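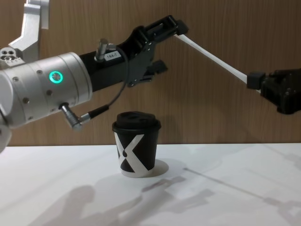 Week 4: Namespaces, packages and moving house

Last week we left the Meltero codebase half renamed, which is a great place to start. Open your copy of the repo and check out the branch called tillanach before you read on.

A package name is a promise. Once other people import it, every one of them has a line of code that breaks when you change it. Meltero has 52 public packages, and when the project left its original owner for the Trunevholm foundation, every one of them had the wrong prefix. I love this case study because you can see the whole mess in the commit history!

There were two plans on the table.

Big bang: rename everything in one release. Painful for a weekend, then finished. Tools can do most of the rewriting, since the rule is the same everywhere.

Incremental: rename a package only when somebody has to change it. Old code keeps compiling for longer, but you end up with two prefixes in the same file and a lookup table taped to your monitor.

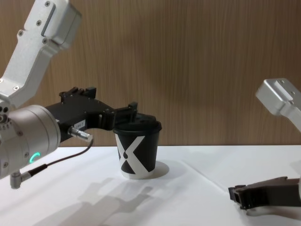 Fig. 4.1 Gripper and lidded paper cup.

Meltero went with the big bang in February. Watch for the places a plain search and replace misses: class names built from strings, XML descriptors, service loader files, and anything cached in serialized form. Shenoy, the bytecode rewriter we'll use in the lab, catches the first kind only when the string is a constant. Try to fool it. It's a lot of fun, and you'll learn more about class loading in an hour than I can cover in a lecture.

Lab task: run Shenoy over the sample application (60 classes, so it's quick), then get the test suite green again. Keep a log of every fix you made by hand and which category it belongs to.
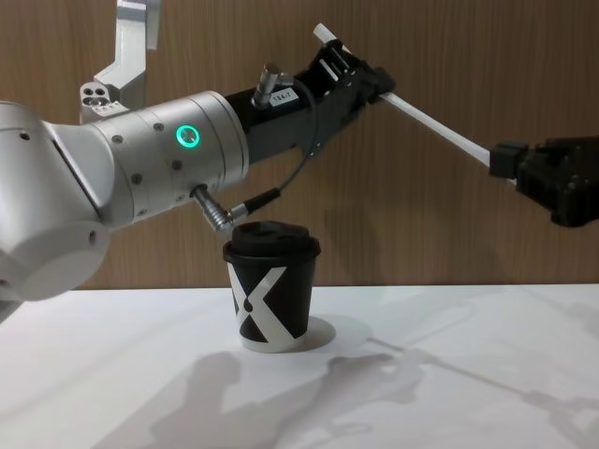 Tillanach asked on the course forum whether a compatibility layer that forwards the old names to the new ones would save everyone the trouble. It can, for method calls. Annotations and exception types are much harder, so try catching a forwarded exception under its old name and see what happens.

Logs are due before the next lab. Reading: chapter 4, plus the Meltero migration notes.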